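Dralley Two-Arm Workcell: Equipment Review After Six Weeks of Use
Feb 2, 2019

The Dralley workcell was installed in the Stondico applications laboratory in December to handle household objects in mixed sequences: loading a dish rack, placing food on a plate, opening and closing small appliances. This review covers the unit as delivered, including the two arms, the parallel grippers, the controller cabinet, and version 2 of the Trutis supervisory software. It gives particular attention to a gripper fault that led the laboratory to suspend unattended operation during January.

Installation was completed in two days. The mounting hardware was of good quality, the cabling was clearly labeled, and the calibration routine ran to completion on the second attempt. Staff with no previous experience of the Trutis interface were able to record and replay a simple motion within one afternoon. The printed manual is well organized, although the chapter on fault recovery refers in several places to menu items that no longer exist in the current software.

In routine work the unit performed well. Of 3,000 logged grasp attempts, 2,071 were made on flat or thin-edged items, which the laboratory considers the harder class. Motion was smooth, and the two arms did not come into contact with each other at any time during the review period.

The fault concerns the way the controller responds when a gripper meets resistance before it has fully closed. Under normal conditions the fingers stop, the measured force is compared with the limit set by the operator, and the arm either lifts or backs away. On several occasions the force reading held at its previous value while the fingers continued to close. The software reported a successful grasp, and the arm proceeded to lift. In the most serious case a stoneware plate was pinched at the rim, raised, and released from a height sufficient to break it. No person was inside the marked area. The incident was recorded as a safety event under the laboratory's own procedures, and the unit was taken out of unattended service the same day.

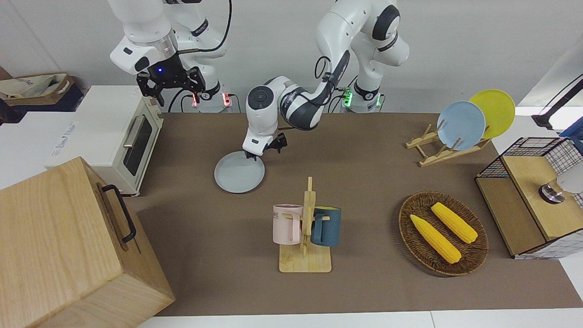
Trutis support responded to the first report within one working day and asked for controller logs covering the period before the event. Review of those logs showed that the force signal was most likely to stall when the fingers came down on a rigid edge at a shallow angle. A round plate lying flat on the mat, with the gripper lowered to its rear rim, is the plainest instance of this approach, and it became the standard test during the investigation. Plates held upright in a slotted wooden rack present a different edge to the fingers and did not produce the fault. Soft or irregular items also gave no trouble.

The supplier's first remedy was a firmware update, which reduced the frequency of the fault but did not remove it. The second was a replacement sensor board for each gripper. With both in place, the laboratory ran 1,082 further grasps on rigid edges under supervision and recorded no stalled reading. This result is encouraging — it is not yet regarded as sufficient to restore overnight running.

Two related matters deserve mention. The status lights on the arms are small, and the manual does not state which colors correspond to a held force reading. An operator standing at the front of the table could not have identified the fault from the lights alone. In addition, the emergency stop removes power to the arms but leaves the gripper fingers in their last position. This behavior is documented, but it should be stated on the unit itself, near the stop button.

The optional Lã finger pads were also tested. They improved the hold on glazed surfaces and showed visible wear after 1,000 cycles. They had no effect on the sensor fault and should not be purchased as a remedy for it.

The laboratory rates the Dralley workcell as suitable for supervised use. Purchasers should confirm that the revised sensor boards are fitted before accepting delivery and should repeat the flat-plate test after each firmware update. Units already in service without the revised boards should not be left running unattended with ceramic or glass items. The rating for unattended use is withheld until the supervised trial has been completed.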